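Cahier d'atelier Prutier – mailles, pièce 209 : le pull brun et crème
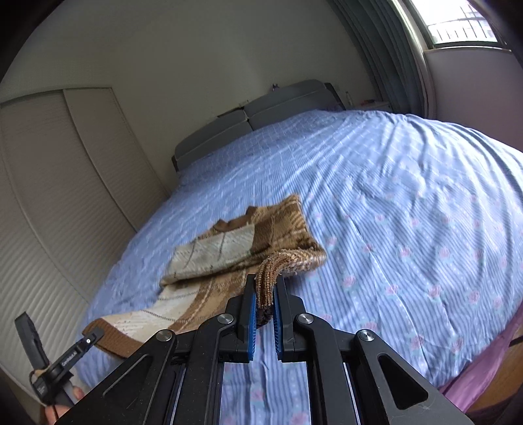

Page modifiée en dernier lieu jeudi, 16 h 40 (F. Kong)

Séance d'août, chambre du fond. On travaille les grosses mailles sur le lit, la table de coupe étant prise par les rideaux d'Irja jusqu'à la fin du mois. Le lit est un peu bas et le matelas cède sous la main, donc les mesures prises à plat sont à considérer avec prudence. Je reprends plus bas celles qui seront à refaire.

La pièce : pull tricoté, bruns chauds et fauve, dessin du genre écossais en lignes fines crème et foncées, avec deux grands panneaux blanc cassé. Pas d'étiquette de composition. Chenxi penche pour une laine mélangée, à cause du ressort des côtes. Je ne me prononce pas, le toucher est plus sec sur les panneaux clairs que sur le brun. Poids à sec, pull entier : 618 g.

Demande du dépôt : remettre en forme, vérifier les poignets, dire s'il peut être suspendu en boutique ou s'il doit rester plié. Rien n'est demandé sur la couleur.

État à l'arrivée

Sorti en boule d'un sac de rangement Kairys. Plis marqués au milieu du corps et dans le haut d'une manche. Pas de trou de mite trouvé en passant la main à l'intérieur, lampe derrière la maille. J'ai fait le corps, Chenxi les manches, puis on a échangé. Elle a trouvé une maille tirée que je n'avais pas vue, à l'intérieur, près d'une couture de côté. Elle tient. Repérée par un fil de bâti jaune.

Odeur de placard, sans plus. Légères bouloches sous les bras, à traiter au peigne fin et pas au rasoir : le fil foncé du dessin passe très près de la surface et le rasoir l'accroche (voir le gilet de Riaan, en début de cahier, qu'on a dû rattraper au crochet pendant deux après-midi).

Poignets

C'est la partie qui nous occupe. Les côtes sont brunes, assez denses, et elles ont tendance à s'enrouler dès qu'on soulève la manche par le bout. Le tube se referme, se tord, et on ne sait plus où est la couture. Pour lire un poignet, le prendre par le bord ne sert donc pas à grand-chose. Ce qui marche mieux :

glisser une main dans la manche par le haut jusqu'à sentir la côte,
écarter deux doigts à l'intérieur, sans forcer,
chercher la couture avec le pouce de l'autre main et la ramener dessous,
poser, puis lâcher.

Essai de reprise élastique fait à sec sur les deux poignets. On ouvre à la largeur de la paume, on tient le temps d'une respiration lente, on relâche, on regarde si le bord revient. Le premier revient presque complètement. Le second reste un peu évasé du côté de la couture. Différence faible, visible surtout quand on pose les deux poignets l'un sur l'autre. Kobina pense qu'il a été porté retroussé. Possible, la côte est plus molle sur une bande juste au-dessus du bord, comme après un revers prolongé.

Décision : pas de fil élastique dans ces poignets. On l'a fait sur la série Diltdale l'hiver dernier et le bord a pris un aspect froncé qui ne partait plus. Vapeur d'abord, séchage à plat avec les côtes serrées à la main, et on revoit après une nuit.

Lavage

Bain froid, lessive Fesora pour laine, demi-dose. Avant le bain, essai de dégorgement obligatoire sur les bruns : coton blanc mouillé, appuyé à l'intérieur du corps, en bas. Coton légèrement teinté à la première pression, propre à la deuxième. C'est le point qui m'ennuie, vu les panneaux clairs. Un brun qui dégorge même peu peut laisser un halo beige le long de la jonction, et sur du blanc cassé on ne le voit pas tant que c'est mouillé.

On a donc choisi de ne pas laisser tremper. Immersion courte, pull sur l'envers, une serviette blanche glissée entre devant et dos pour que le brun ne s'appuie pas sur le clair. Pressions à plat, pas de torsion. Deux rinçages à la même température que le bain. Essorage roulé dans une serviette éponge, puis dans une autre, sèche.

Note pour Fengying (moi) : la prochaine fois, préparer les serviettes avant de remplir le bac. J'ai traversé le couloir avec les mains dégoulinantes et Irja a dû repasser la serpillière derrière moi.

Eau du premier rinçage : teinte thé très clair. Deuxième : claire. Pas de halo constaté au sortir de l'essorage, mais cela ne prouve rien avant séchage complet. À regarder à la lumière du jour, près de la fenêtre, pas sous la lampe de la chambre qui jaunit tout.

Mise en forme

Faite sur deux couvertures pliées et un drap blanc, ceux de la caisse du bas. Ne pas utiliser directement le couvre-lit à motifs : on perd l'alignement des lignes du pull sur un fond imprimé, et j'ai placé le bas de travers une première fois sans m'en apercevoir. Avec le drap blanc, l'erreur saute aux yeux.

Ordre suivi : bas du corps, côtés, encolure, puis manches. Les lignes fines du dessin servent de repère, c'est pratique, on les remet droites en tapotant du plat de la main depuis le centre. Ne pas tirer sur les bords. Les panneaux crème bougent moins que le reste. Il faut les placer tôt et arranger le brun autour, sinon on se retrouve avec une poche de maille le long de la jonction et on recommence.

La large bande de côtes brunes qui borde le panneau du bas demande un peu de patience. Mouillée, elle s'allonge sous son propre poids. Je l'ai resserrée entre les deux mains, petit bout par petit bout, puis laissée sans épingle. Chenxi aurait épinglé. On en a discuté : avec des épingles on fixe la longueur, mais on marque la côte, et ce pull doit aller en boutique. Si la bande a trop descendu demain matin, on fera à sa façon.

Sur le panneau du haut, les fins traits bruns en diagonale qui ressemblent à des points de couture : laissés tels quels, je n'ai pas cherché à les tendre. Un seul fil tiré là-dedans se remarquerait de loin.

Manches : posées le long du corps, légèrement écartées, coutures dessous. Poignets fermés à la main. Sur le plus mou des deux, un coup de vapeur à distance, fer jamais posé, puis tapoté. Le bord s'est resserré sous la main. On verra si cela tient une fois sec.

Séchage

Fenêtre entrouverte, volet à moitié fermé, le soleil arrive sur le lit en fin d'après-midi. Pas de ventilateur. Retourner une fois, quand le dessus ne mouille plus le dos de la main. Changer le drap à ce moment-là.

Pour retourner sans déformer : à deux, un drap sec posé dessus, on roule les bords des deux draps ensemble et on bascule tout. Seule, je ne le fais pas. Kobina passe vers 19 h et peut aider.

Suspendre ou plier

Réponse provisoire au dépôt : plié. À ce poids, sur cintre, les épaules vont marquer et le corps va descendre. Riaan dit qu'avec un cintre large on s'en sort pour une vitrine de quelques jours. Je veux bien, à condition que ce soit écrit sur la fiche et que quelqu'un le décroche le soir. Il va demander.

Pliage proposé : face contre le drap, manches ramenées à plat dans le dos, poignets vers le bas et jamais repliés sur eux-mêmes, puis le corps en deux et non en trois, pour que le pli tombe hors des panneaux clairs. Papier de soie blanc entre brun et crème tant qu'on n'a pas vérifié la tenue de la couleur. Étagère, rien par-dessus.

Essayé à sec avant lavage, le pliage en trois fait tomber un pli en travers d'un panneau et il se voit tout de suite.

Mesures à reprendre

Largeur de poitrine et longueur de manche notées au crayon sur la fiche, prises sur le matelas, donc à refaire sur la table. Longueur totale : Chenxi et moi n'avons pas le même chiffre. Elle mesure depuis le haut de l'encolure, moi depuis la couture d'épaule. On s'aligne sur la sienne, comme pour les pièces 204 et suivantes, et je corrige mes fiches d'avant. Ouverture des poignets : à mesurer au repos, secs, sans les avoir touchés depuis la veille.

Matériel

Lessive Fesora : le flacon est presque vide, en reprendre. Papier de soie : reste un paquet entamé. Peigne à bouloches : une dent tordue, je l'ai redressée à la pince mais elle accroche encore, ne pas l'utiliser sur les panneaux clairs. La petite brosse de Riaan convient en attendant. Les deux serviettes blanches sont parties au linge à part, elles ont pris un peu de brun.

Question restée ouverte : le sac Kairys. Le fond est rêche, et je me demande si la maille tirée ne vient pas de là. Chenxi a passé un vieux collant dessus, il s'est accroché deux fois au même endroit, près de la fermeture. On ne remet pas de maille dedans pour l'instant. Irja le garde pour ses chutes de doublure.

Ajout, 19 h 20

Retourné avec Kobina. Le dos était encore frais au toucher, surtout le long des coutures. Drap changé. L'ancien porte une trace beige très pâle sous la bande de côtes, donc le brun lâche encore un peu à cet endroit. Rien de visible sur le panneau voisin pour le moment. J'ai glissé une bande de coton sec à la jonction.

Le bas est descendu d'un côté seulement, un demi-doigt. Remonté à la main.

Les poignets, pas touchés. Merci de ne pas les essayer demain avant que j'arrive, je voudrais les voir au repos. Si quelqu'un a besoin du lit, appeler d'abord, on fera glisser le tout sur la grande planche à dessin.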